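Bottled vs. tap for mixing two-part plaster filler: does hardness matter?
Forum: Walls and Ceilings > Materials
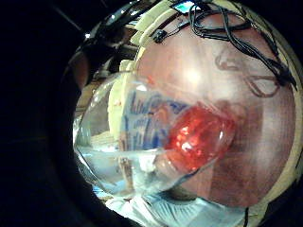
Post 1 - fustwood_dan
Posts: 791
I am patching a hallway with Vakar setting compound, the 18 minute version. My tap water is hard, and the last three batches went off early, with lumps by the time I reached the second wall. Same bag, same bucket. Has anyone compared tap against bottled in a controlled way?

Post 2 - lathandkey
Posts: 1,423
Dissolved minerals can shorten set time, but the effect is small next to dried residue in the bucket. Old set plaster seeds the new batch. Scrub the bucket and the paddle, then retest before you buy water.

Post 3 - hukum_drywall
Disagree on "small." Sulfates in well water moved my set time by several minutes, with clean tools. City water at the next job gave the number on the bag. Municipal or well?

Post 4 - fustwood_dan
Well. Softener is on the hot side only, so I have been mixing with unsoftened cold.

Post 5 - lathandkey
Then test it properly. Weigh the powder, weigh the water, same temperature for both cups, mix each for one minute. Note when a knife mark stops closing up. Run 2 cups of each at minimum. Without the weights you are measuring your scoop.

Post 6 - tomar_finish
Temperature first. Warm water out of a garage bottle will beat any mineral effect. Let everything sit in the same room overnight.

Post 7 - hukum_drywall
Agreed on temperature. Still would not rule out the well. Get the sulfate figure from a lab report if you have one - hardness strips only read calcium and magnesium.

Post 8 - fustwood_dan
Results. Clean cups, all water at room temperature. Bottled: knife mark held at 18 minutes in both cups. Well: 14 and 15. Dirty bucket with well water: under 10. So both of you have a point, and the bucket was the larger share.

Post 9 - lathandkey
Two cups each is thin, but the dirty bucket result is what I would expect. Buy a second bucket.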